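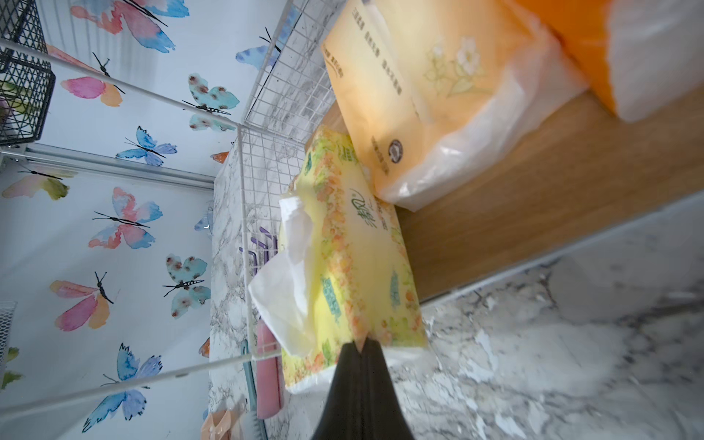 Ticket summary

Service: Ongate stock ordering portal, household paper goods
Raised by: Serkitz store support desk
Handled by: Cirnoseck second-line applications team
Priority: 2 (raised from 3 on the first afternoon)
Status: Resolved, monitoring until the end of September

Fault as reported

Stores placing replenishment orders for tissues, kitchen roll and toilet paper received order confirmations showing single packs where full cases had been requested. An order for 25 cases of soft-pack tissues was confirmed as 25 packs. The fault was first noticed by the Serkitz desk at 09:40, when three stores telephoned within the same quarter of an hour. Orders for other departments were not affected.

Users are reminded that tickets should quote the order reference and the line number. Four of the early reports gave only the store name, and the first hour was spent matching them to orders.

Log

09:55 Ticket accepted. Store support asked to stop telephoning amendments to the depot until the extent of the fault is known.

10:20 Portal screens checked with a test account. The order page displays the unit of measure correctly as "case". The confirmation page displays "each". The fault therefore lies after submission.

10:50 Browser cache cleared on two store terminals at the request of the desk. No change.

11:35 Extract taken of all household paper lines submitted since the overnight product update. The extract contains 1,264 order lines. Of these, 1,129 carry the wrong unit of measure. The remaining 135 were entered on the older handheld form, which sends its own unit code and does not read it from the product file.

12:10 Priority raised to 2. The depot confirms that picking for the affected orders begins at 16:00. Hold placed on all 1,264 lines, including the correct ones, as the depot system cannot hold part of a batch.

13:05 Product file compared with the previous version. The supplier feed from Tkachenko was received with the "order unit" column left blank for the household paper range. The import routine does not reject a blank value in this column. It substitutes the default, "each".

13:30 Tkachenko contacted. They confirm that the column was cleared when the feed was moved to a new template. A corrected feed is promised for 14:30.

14:50 Corrected feed received. Loaded to the test system first. Twelve sample products checked, all showing "case" with the right number of packs per case.

15:15 Corrected feed loaded to the live system. Script run against the held lines to restore the unit of measure. The script is limited to 800 lines per run, so two runs were required.

15:40 Both runs complete. Extract repeated: no lines with the wrong unit. Hold released and depot informed.

16:25 Depot reports that picking has started normally. One store had already re-entered its order by hand, producing a duplicate. The duplicate was cancelled at the store's request.

Cause

A blank value in a required column of the supplier feed was accepted by the import routine and replaced with a default without a warning being issued.

Action required of stores

Stores which amended an order between 09:00 and 15:40 should open the confirmation page and check each household paper line. Any line still showing "each" should be reported under this ticket. A new ticket should not be raised.

Further work

The import routine is to be changed so that a feed with blank order units is rejected and the previous file kept in use. The change has been entered for the next Ongate release. Until then, the Cirnoseck team will check the Tkachenko feed by hand each evening before the overnight update.

The limit on the correction script will be reviewed separately.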